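Search the magazine Search

Gutters, and the Year We Finally Cleaned Them

4 min read

My mother-in-law swore by a clean gutter the way other people swear by fish oil, and I'm sorry to say I ignored her for nine years (she was very gracious about it).

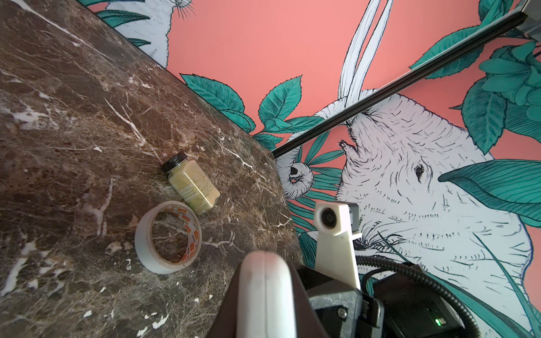 A small jar and a roll of white tape on dark marble.

Then the corner over the back porch started to sag, and I called Tamara Ilie at Nirkier, who walked the whole 33 feet of it with me and never once sighed!
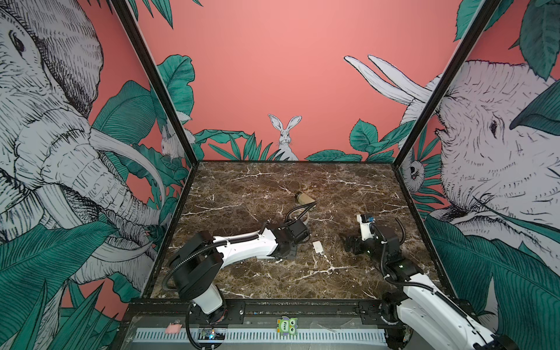
She thought the fascia board could be saved if we moved quickly. Her price was $1140, new hangers and two downspouts included, and I said yes before she'd folded up her ladder. 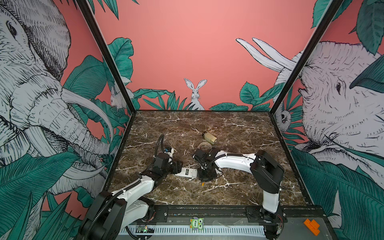 We went back and forth on mesh guards, which would have been another $195, and in the end left them off, as we only have the one maple and it's a fairly tidy tree.
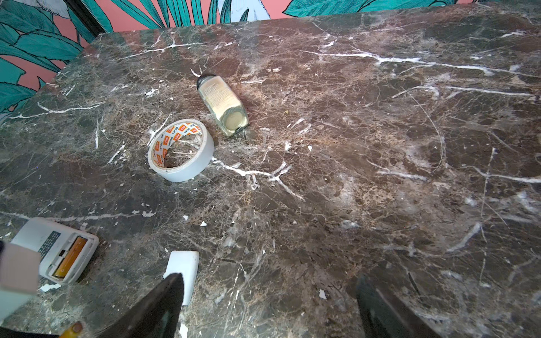 I do go up every September now, with a bucket and an old spatula, and I run the hose until the water comes out clear at the bottom.

Related
Is Your Attic Breathing?
Flashing Around a Chimney
Houses at 100: Three Old Roofs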